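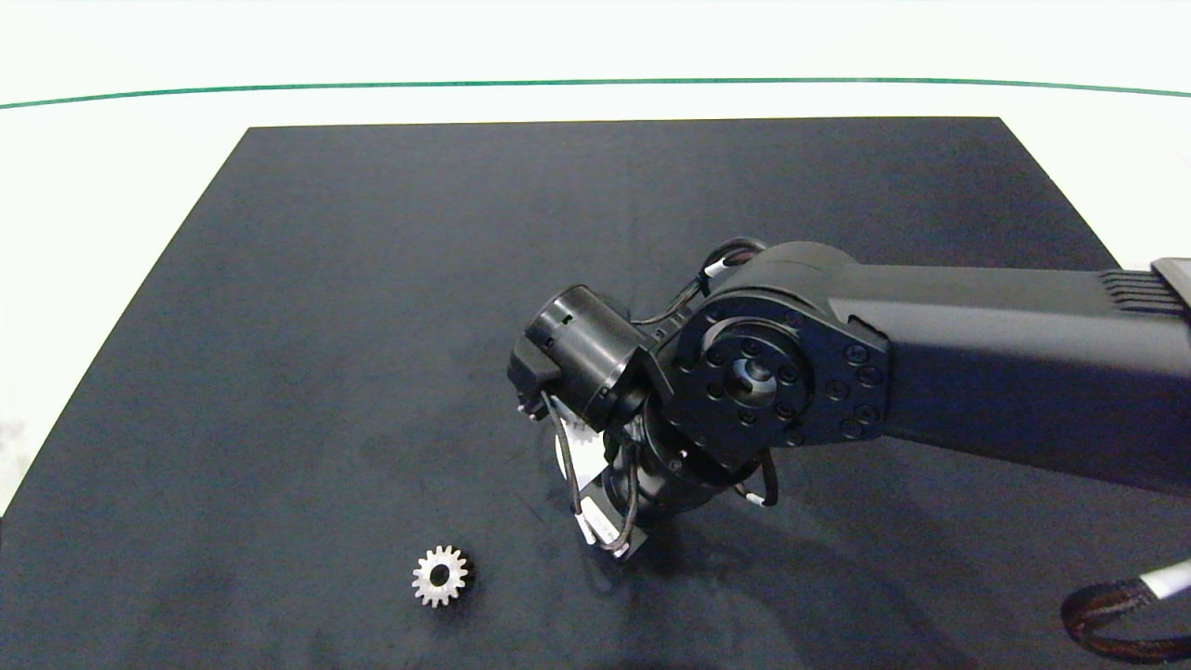 A dark gray mat on a white table. Look for the lighter smudges and scuff marks.

Why Put a Mat on a Table?

By Trinh Giáp
Distside for Young Readers

A table is already flat. It already holds things up. So why do people put a mat on top of it?

You may have a mat at home under your plate or your keyboard. There may be one on the art table at school. Mats do several jobs, and most of them have to do with the surface, the part of a thing that you can touch. This page is about surfaces: why some grip and some slide, why some shine and some look dull, and how they get marked.

Grip and slide

Put a book on a smooth table and push it with one finger. It slides. Now put the same book on a rubber mat and push again. You have to push harder.

The force that slows the book down is called friction. Friction happens when two surfaces rub against each other. Every surface has tiny bumps, even one that feels smooth to your finger. Surfaces can also stick to each other a little where they touch. Rubber is soft, so it bends and presses itself into the bumps of whatever is sitting on it. That gives a lot of friction.

Friction is useful when you want something to stay where you left it. If you build a tower of blocks on a slippery tray, the bottom block can slide when you bump it. On a mat with good grip, it is more likely to stay put.

A mat needs friction on its bottom side too. If the bottom is slippery, the mat and everything on it will move together. Some place mats do this. You can test yours by pushing gently on one edge.

Hard and soft

Drop a pencil on a bare table. You hear a sharp click, and the pencil bounces and may roll away. Drop it on a thick, soft mat. The sound is lower, and the pencil hardly bounces.

A soft mat squashes a tiny bit when something lands on it. The squashing takes some of the energy from the fall and slows the pencil down more gently. Gym mats work the same way, only they are much thicker, because you are much heavier than a pencil.

A mat also protects the table. Keys, scissors and the bottoms of clay pots can all scratch. If there is a mat in between, the mat gets scratched first. A mat is usually easier to replace than a table.

Not every mat can protect against everything. A thin plastic mat may melt under a hot pan. A cloth mat will let spilled juice soak through. A craft knife can go right through a mat that was not made for cutting. Before you use a mat for a new job, ask an adult if it is the right kind.

Shiny and matte

There is a word that sounds nearly the same as mat. It is matte, and it means "not shiny."

When light hits a very smooth surface, most of the reflected light leaves in one direction, the way a ball bounces off a hard floor. That is how you get a bright spot, or glare. If you have ever tried to read a shiny magazine page under a lamp, you know that glare can hide the words.

A matte surface is rougher. The bumps may be too small to see, but they send the light off in many directions. No single spot gets very bright. The mat at the top of this page has a matte surface.

Try this with a sheet of kitchen foil. Smooth it out flat under a lamp and look at the bright patch. Then crumple the foil gently, open it up and look again. The light now goes all over the place, and the patch breaks into many small bits. A matte surface is like that, with bumps that are much, much smaller.

Dark and light

Color matters as well. A white surface reflects most of the light that reaches it. A dark gray or black surface soaks up most of the light. Scientists say the dark surface absorbs it.

When two things next to each other are very different in brightness, we call that contrast. White paper on a dark mat has high contrast, so you can see its edges right away. A white button on a white table has low contrast, and you could hunt for it for a long time.

People who work with small things often choose the color of their mat for this reason. If you are sorting pale beads, a dark mat will help. If you are sorting black beads, use a light one.

Where do smudges come from?

Your skin makes a kind of oil. It helps keep your skin from drying out. When you touch something, a little of the oil stays behind. Dust sticks to it, and so do crumbs. After many touches, you have a smudge.

There is also dust that simply falls. House dust is a mixture. It can have bits of cloth, soil, hair and flakes of dead skin in it. Much of it is pale, so it shows up well on a dark surface. On a white table the same dust may be there, but it is harder to see. Pencil marks are the other way around. They show on the table and hide on the dark mat.

A scuff is different from a smudge. A smudge is something added on top. A scuff is a place where the surface itself has been rubbed or scraped. The rubbing changes the tiny bumps, so light bounces off that place in a new way and it looks lighter, darker or shinier than the rest. Sometimes a scuff is partly made of material that rubbed off the other object.

You can often find out which one you have. Wipe the mark with a damp cloth and let the mat dry. If the mark goes away, it was a smudge. If it is still there, it may be a scuff. It may also be a stubborn smudge that needs soap.

Let the mat dry before you decide. Water fills in the tiny bumps on the surface and makes it look darker, and that can hide a mark for a few minutes.

How to clean a mat

Ask first if the mat can get wet. Felt and leather mats need different care. For a rubber or plastic mat, you can do this:

Take everything off the mat.
Carry it to a trash can and shake off the crumbs.
Put two drops of dish soap in a bowl of warm water.
Dip a cloth in the water and squeeze it out well.
Wipe the whole mat, going from one side to the other.
Wipe again with a clean damp cloth to take off the soap.
Lay the mat flat until it is dry on both sides.

Do not put a wet mat back on the table. Water can get trapped underneath, and on a wooden table that can leave a mark.

If the corners curl up, lay the mat upside down overnight with a heavy book on each corner.

Try it: the slope test

You can compare surfaces with a simple test. You need a large tray or a stiff board, a ruler, an eraser, some tape, and a few materials to try. Paper, foil, a dishcloth and a rubber place mat are good choices.

Tape the first material flat onto the board. Set the eraser at one end. Slowly lift that end of the board and have a partner hold the ruler upright beside it. Stop when the eraser begins to slide. Write down how high the end of the board is.

Do the test again with each material. Use the same eraser and start it from the same place every time. If you change the eraser as well as the material, you will not know which change made the difference.

Tùng Huỳnh and Charalambos Kokkinos tried this for Distside with a board 80 centimeters long. Their eraser slid first on the foil. On the rubber mat it did not slide at all before the eraser tipped over, so they turned it onto its widest side and started again. Your results may be different from theirs.

Words to know

Absorb: to soak up. Dark surfaces absorb a lot of light.
Contrast: how different two things look when they are side by side.
Friction: the force that slows things down when they rub together.
Glare: light that is so bright it makes it hard to see.
Matte: dull, without shine.
Scuff: a mark made by rubbing or scraping.
Surface: the outside or top part of something.

Next in this series: Why Do Table Legs Wobble? by Hervé Texier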